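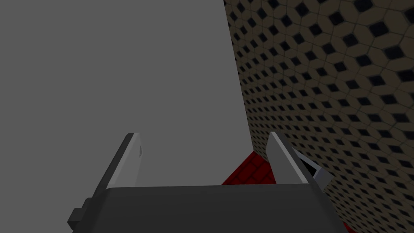

Library to open two evenings a week from April

Thursday, October 21, 2021

Gridon library will stay open until 8pm on Tuesdays and one other evening from April, after the town council agreed to pay for a year's trial.

The building on Tirnement Road has closed at 5pm every weekday for the past six years. Readers who work full time have only been able to use it on Saturday mornings, and the Saturday session was itself cut short when the heating failed last winter.

Councillors voted for the longer hours on Monday night. The second evening has not been settled. Library staff would like Thursday, but the upstairs room is let to a choir then and the two share an entrance and a set of toilets. The choir has been asked whether it could start half an hour later.

A petition asking for evening opening was handed in before the summer with nearly 800 signatures. It was started by Rebecca Grasso, a dental nurse who lives in Bellini Close.

"I finish at half past five and by the time I've got off the bus the doors have been shut for an hour," she said. "My daughter has a card and I have a card and between us we had been in twice this year. I wasn't asking for a new library. I only wanted to get into the one we've got."

The trial will be paid for out of money set aside for repairs to the car park in Market Street, which have been put back by a year. Two councillors voted against for that reason. Bradley Birkett, who represents the east ward, told the meeting that the car park had been on the list longer than the library had.

"There are potholes at the bottom end you could lose a wheel in," he said. "I use the library and I like the library. I don't think we should be paying for one thing by leaving another to fall apart."
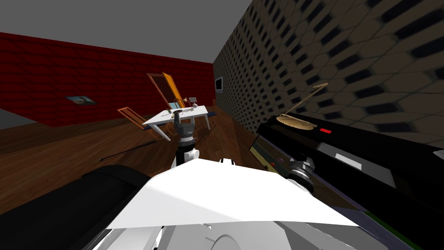
Mr Birkett asked for the repairs to be brought back to the January meeting, and this was agreed.

Head librarian Mwanahawa Kombo said the evenings would be run by existing staff working changed shifts, with one new part-time post to be advertised after Christmas. Borrowing, returns, printing and the public computers will all be available until closing. The local history cupboard will still need to be booked in advance, as the key holder works mornings only.

She said the library had tried a late night once before, in a single week in 2014, and had 17 people through the door.

"That was one week in February with no notice given apart from a sheet of paper on the front desk," she said. "You can't tell much from that. A year gives people time to get used to it, and we'll keep figures from the first night."

Those figures will go to the council every three months. No target has been set, although some members wanted one. Thomas Tedesco, who chaired Monday's meeting, said it would be wrong to fix a number before anybody knew what a normal evening looked like.

The children's corner will close at 6pm on the late nights, and under-12s will need to have an adult with them after that time. A homework table for secondary school pupils is planned for the back of the reading room, next to the large print shelves. The Zerketti bakery across the road has said it will leave its bench out until 8pm on Tuesdays for people waiting for the bus.

Bus times remain a sticking point. The last service to the villages north of Gridon leaves the square at 7.40pm, so anyone travelling that way will have to leave early. The council has written to the operator asking if it could run later on the two evenings but had not had an answer by the time of the meeting.

Sveva Bortolotti, who runs the Italian conversation group that meets at the library on Wednesday afternoons, said she hoped to start a second group at the new times.

"I've had people on a waiting list since before the lockdowns and they all say the same thing - they are at work," she said. "Most of them have never been able to come to a single session."

Clubs and societies wanting to use the reading room on the late nights can ask for a form at the front desk. There will be no charge for groups during the trial, provided that the room is left as it was found. Forms should be back by the end of January.

Saturday hours will not change. Books due back over Christmas have had their dates moved to the new year, and the returns box by the side door will be emptied as usual up to Christmas Eve.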